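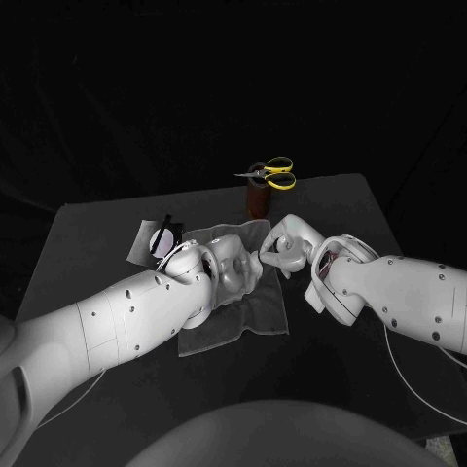 Meenakshi Gautam says she folded her first dozen far too fast and had to shake every one of them out again, so please take her advice and give the first cloth five quiet minutes.

## 4. Laying out and folding the cloths

You've unpacked the set, washed it once (section 3) and now comes the part we like best! A plain grey cloth doesn't look like much in the bag, but with a good crease in it and its corners sitting true it's a lovely thing to find beside a plate. This section covers the flat lay, the square fold and the corner fold. The pocket fold has its own pages in section 5.

The steps work for the Arkum cloth, 400 mm square, and for any thin napkin or small towel you already own. Thicker towels will do the square fold happily but sulk at the corner fold.

### 4.1 The table

Use a flat, matt surface if you have one. A glossy table lets the cloth slide about while you're lining up edges, which is maddening. The Arkum layout was worked out on a table 1,330 mm long and 700 mm deep, and that leaves space for a finished stack at one end. A smaller table is fine — stack on a chair.

1. Wipe the surface and let it dry fully.
2. Clear the part nearest you. You'll want to rest your wrists there.
3. Put the lamp to one side, low down. Creases show up beautifully in side light.

> **Note:** On a grey table a grey cloth can be surprisingly hard to see, especially the far edge. Run a fingertip along it before you fold and trust the finger.

### 4.2 The flat lay

1. Hold the cloth by two neighbouring corners and lower it on to the table, far edge first.
2. Leave the near edge until last. It may hang over the front of the table a little at this stage.
3. Rest one hand on the upper part of the cloth and smooth towards yourself with the other.
4. Turn the cloth a quarter turn and smooth again.
5. Look for the care label, if yours still has one, and put that corner at the bottom left, face down.

Small wrinkles along the edges don't matter yet. A long ridge across the middle does, so lift the cloth and lay it again. Pulling at the sides only moves the ridge somewhere else.

> **Caution:** Don't iron a cloth flat on a painted or varnished table. Use an ironing board, cool setting, and let the cloth cool before you carry on.
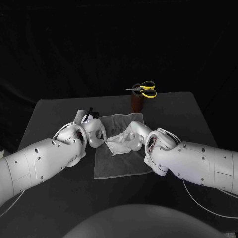 *Photo: Idun Åberg / Torilance*

### 4.3 Picking up a corner

Thin fabric loves to bunch. You reach for one corner and come up with a whole crumpled handful, and then the crease goes in crooked. The cure is very simple and a pleasure once your fingers have got it.

1. Keep one hand resting on the cloth, fingertips down, a little way in from the edge.
2. With the other hand, pinch the very tip of the corner between thumb and first finger.
3. Lift it a finger's width, no more, and check that only one layer has come up.
4. If it has gathered into a lump, let go, stroke it flat and pinch again nearer the tip.

Ottar Blomqvist prefers to roll the corner up with his thumb. Try both!

### 4.4 The square fold

1. Start from the flat lay.
2. Bring the two right-hand corners over to meet the two left-hand ones.
3. Match the corners first, then the edges between them.
4. Press along the fold with the side of your hand, working outwards from the middle.
5. Bring the bottom edge up to the top edge and press again.

You should have a neat square, 200 mm on each side. If the layers have crept apart, open the last fold only and redo it.

### 4.5 The corner fold

1. Make the square fold and place it with the four loose corners at the top right.
2. Take the top layer only and fold its corner down to the middle.
3. Press lightly. A hard crease makes this one look stiff.
4. Fold the left and right sides under, and turn the cloth so the point faces the plate.

> **Note:** Speckled cloths hide an uneven fold very kindly. Start with those if you're teaching children.

### 4.6 Storing

Stack folded cloths no more than ten high, fold edges all facing the same way, in a dry drawer. Unfold and refold any you haven't used since August, putting the creases in a fresh place. For spare cloths see section 9.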